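# Why a Sandwich Is Built in Layers

A sandwich is a stack. Like any stack, it has a bottom, a middle, and a top, and the order of the parts matters. This page explains what each layer does, using a simple bun filled with lettuce and cabbage.

## The bottom bun

Bread is full of small holes. The holes form when yeast in the dough makes a gas called carbon dioxide. The gas gets trapped in the dough, and the heat of the oven sets the bubbles in place. If you cut a bun across the middle, you can see these holes on the cut side. This inner part is called the **crumb**. The brown outer part is called the **crust**.

The crumb soaks up liquid easily. The crust soaks it up more slowly, because it is drier and harder. When you build a sandwich, the bottom bun goes down first, with the crust against the tray and the crumb facing up. The crumb is softer and rougher than the crust, so food slides on it less.

The word "crumb" has a second meaning. It also names the tiny bits that fall off when bread is cut or moved. A tray with a raised rim keeps most of those bits off the table.

## The whole leaf

A whole lettuce leaf can be placed directly on the bread. The outside of a leaf has a thin waxy coat called the **cuticle**. In the garden, the cuticle keeps water inside the plant. In a sandwich, it works in the other direction and slows down water from the fillings above. The bread under a leaf stays dry longer than bread with no leaf.

Some kinds of lettuce have frilly edges. The edge of the leaf grows faster than the middle, so there is more edge than a flat leaf would need, and the extra folds into waves. You can test this with a strip of plastic cut from a bag. Pull hard along one side of the strip. The stretched side will ripple.

A leaf is seldom the same shape as a bun. It may cover only one side, or hang over the edge. Both are normal. A second leaf, turned the other way, can cover the part that is left.

## The shredded vegetables

Shredding means cutting food into thin strips. A shredded vegetable behaves differently from a whole leaf in two ways:

- It packs into a pile, so more of it fits on one bun.
- It has more cut edges, so it loses water faster.

For these reasons shredded lettuce usually goes above a whole leaf. It is also best to shred it shortly before it is used.

Purple cabbage is firmer than lettuce and stays crisp longer after it is cut. Its color comes from natural substances called **anthocyanins** (say "an-tho-SY-a-nins"). The same group of substances colors blueberries. Anthocyanins change color when they meet an acid or a base. Cabbage soaked in lemon juice turns pink – cabbage mixed with baking soda and water turns blue or green.

## Keeping the parts in order

The people who put sandwiches together in large numbers set out their ingredients before they start. This is called a **prep station**. The container of vegetables goes at the far end, and the bun goes close to the person building. The hands then make the same short trip each time: out to the container, back to the bun.

A clear container is useful at a prep station. The level of the food can be checked from the side. Two vegetables can share one container if each keeps to its own half. A few strips will mix where they meet.

The size of the job changes the plan. The kitchen at Gostthorpe makes 100 filled buns for its November open day. If each bun gets one whole leaf, the kitchen needs 100 leaves. If each bun gets two, it needs 200. Working this out first prevents a shortage halfway through.

## Try it

You need a bun, one whole lettuce leaf, some shredded lettuce, and some chopped purple cabbage. Ask an adult to do the cutting.

1. Wash your hands with soap and dry them.
2. Put the bottom bun on a clean tray, cut side up.
3. Lay the leaf on the bun.
4. Add a small pile of shredded lettuce, then a small pile of cabbage.
5. Put the top bun on and press gently with a flat hand.

Build a second one without the whole leaf. Leave both for an hour, then lift the fillings and touch the bread underneath. Write down which bottom bun feels wetter.

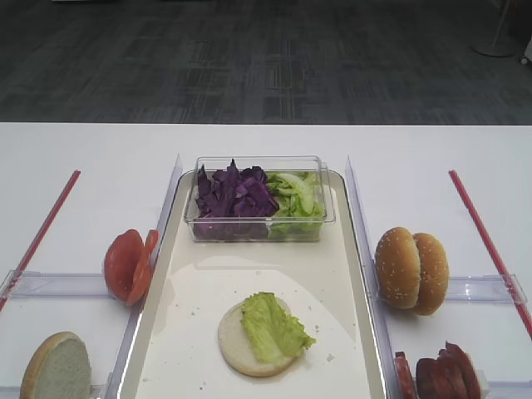
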